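Subject: Re: [tovton-compliance] Periodic reviews of low-risk clients, how often?

In reply to the message of 8:40 this morning, quoted in part:

> We are a small trust and company shop and have just inherited a book of
> clients from Stetsiuk. Their policy says low-risk files get reviewed
> "periodically," with no number attached. Our policy says every three years.
> Our software (Nillomon, out of the box settings) says every year and turns
> the whole dashboard red if you disagree with it.
>
> 1. What cycle are people using for low risk?
> 2. Do you restart the clock when a file is transferred in, or keep the
> old date?
> 3. Has anyone persuaded Nillomon to stop sending the reminder emails?

Taking the third one first, as I've spent the most of my life on it. Yes. Under Settings, then Review Calendar, there's a tab called Preferences, which does nothing. The one you want is called Other. Untick "escalate to all users" and save twice. The first save goes through the motions. We ran for four months with the receptionist getting a personal warning about every overdue passport in the building, and she was very gracious about it, up to a point.

On the cycle, we use three years for low risk, two for standard and one for high, with trigger events on top. I don't think the number matters much as long as it is written down, someone senior signed it, and you do it. What gets firms into trouble is having a policy that says one year and a practice that says when we get around to it. I would take an honest three over an imaginary one every time.

On the transferred book, I would not keep the old dates. We did that with the Grurnano clients. It seemed reasonable. The files came with review dates, the dates were recent, and the spreadsheet had conditional formatting, which inspires a confidence it hasn't earned. There were 433 files. When we finally opened them, 82 had a review date and no review. Someone had gone down the column and typed. A few had been reviewed on a date before the client was taken on, so full marks for diligence there.

So we restarted the clock on everything, and then staggered it, or you'll find that in three years' time the whole lot comes due in the same week of March, along with everything else that comes due in March. We spread ours by client surname, which was lazy, and which I now regret every time we reach M. Spread them by month of take-on if you have it.

How we did the first pass, in case it helps. 20 minutes per file, with a kitchen timer. You are only answering: is there ID, is it in date, do we know who really owns the thing, do we know where the money came from, and does the risk rating make sense to a person reading it cold? No chasing and no emails to the client during the 20 minutes. If you start chasing you will do four files a day and hate all of them.

Write a short note even where everything is fine. "Reviewed, no change" is a poor note, and an examiner will say so with a certain sadness. "Reviewed, same two owners, still renting out the same flat, income matches" takes one more breath to type and will save you an afternoon.

The one thing we argued over was whether a transferred file should keep its old risk rating until it has been looked at. I lost. We put everything in at standard and let it earn its way down to low. It made the dashboard look terrible for a quarter and the board asked questions, but I'll admit they were better questions than we usually get. If your board likes green, warn them early.

I can send our first-pass form to anyone who wants it. It is 2 pages and the second is mostly a box for complaints.

Compliance desk, a small office above a bakery in Tovton

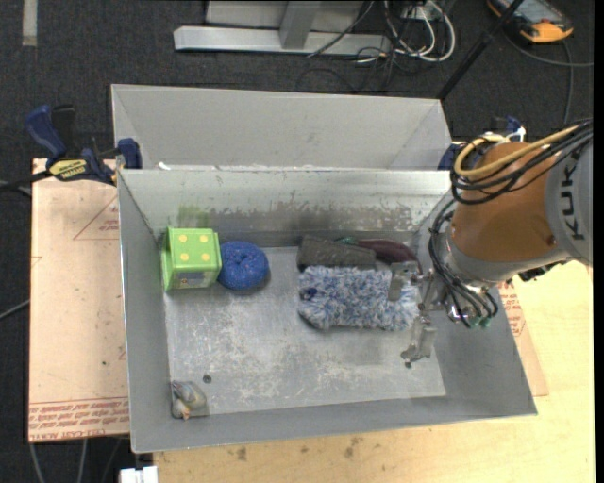

PS. On what to do with files once the timer goes off: keep it to pass and not pass. We tried a third pile called "nearly" and by the end of the month everything lived there. Two is plenty, set up like the gray metal bins in the photo, one straight behind the other, so that whatever you're holding has to go in the front or the back. Anything in the front gets a name and a deadline before you go home. The back gets its note and goes back to the cabinet. If you find yourself wanting somewhere to put a file while you think about it, that's the front.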